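A visit to the Flukivbridge antique jewelry fair

The fair opened at 9 in February, with 40 tables in the old grain hall. I went mainly for lockets and mourning pins. Beatriz Antunes had the best table – three trays of Victorian silver, most with the original clasps. I bought a small oval locket from her for $11.

The drive is long, so I stayed the night before at the Okafor, a short walk from the hall. The rooms have a bedside phone and a round wooden nightstand.
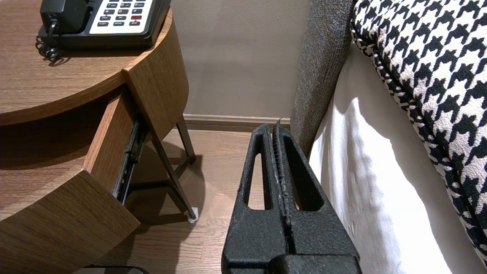 Getting in

Entry is $3, cash only. Use the side door on Menon Street. Parking fills up by 10.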